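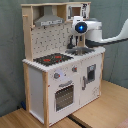
Wadding for a first quilt: cotton or poly?

Started by ivgate_stitcher, 1 September 2023
Filed under: Quilting chat

We use cookies to keep you logged in and to remember your settings. Accept / Manage

ivgate_stitcher wrote:
Hello all, long time reader and hardly ever a poster. I finished my first proper quilt top in August (a lap quilt, 60 inches square, all flying geese because I clearly hate myself) and now I'm stuck on what goes in the middle. The shop in Drundach only had a bonded polyester and a Drikora cotton that cost nearly as much as my fabric did. It's for my sister, who will chuck it in the machine every week and won't read a care label. Which would you go for?

pinsandneedless wrote:
Cotton every time. It drapes better, it sits still while you're quilting it, and you get that lovely crinkle after the first wash. I've used the Drikora on 4 quilts now and wouldn't go back. Check the packet for how far apart your quilting lines can be, mine said 10 inches but I go a lot closer than that.

mrs_tumbledry wrote:
Going to disagree, sorry pins! If it's being washed every week I'd go poly. It dries in no time and it's so much lighter on the line. I made a cotton one for my son and it weighs a ton wet. Crinkle is lovely if you like crinkle, but after all those geese I'd want to see my points.

pinsandneedless wrote:
The points are still there, they're just a bit cosier. And I've had poly beard through dark fabric on me, little white whiskers all over a navy border. Never again.

mrs_tumbledry wrote:
Cheap poly, yes. Decent bonded stuff, no. I've not had that in years.

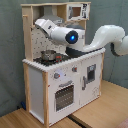
Toy kitchen with hob hood and oven

oldthimble wrote:
What about an 80/20? You get most of the crinkle and it isn't so heavy. I buy mine off the roll from Zacharopoulos and let it lie flat on the spare bed overnight so the creases drop out. Also, how are you quilting it? By hand I'd want something the needle goes through like butter, and some cottons really don't.

ivgate_stitcher wrote:
Ooh, hadn't thought of a blend! Machine quilting, just straight lines with the walking foot, I'm not brave enough for anything swirly yet. The top is dark green and cream so the whiskers have put me right off, thank you pins (I think).

pinsandneedless wrote:
Dark green, then definitely not poly. I could live with an 80/20.

mrs_tumbledry wrote:
I'll allow the 80/20 too. Make up a little sandwich from your scraps and wash it first, then you'll know how much it pulls up. And put a colour catcher in with that green!!

ivgate_stitcher wrote:
Test piece is pinned and going under the machine tonight. Does anyone use spray baste or is that another argument?

oldthimble wrote:
That's another argument. New thread please.

Recent threads
Spray baste, pins or tacking?
How do you store 3000 hexies?
Ivgate sewing day: who's bringing irons?
Walking foot keeps skipping stitches
Binding by hand or machine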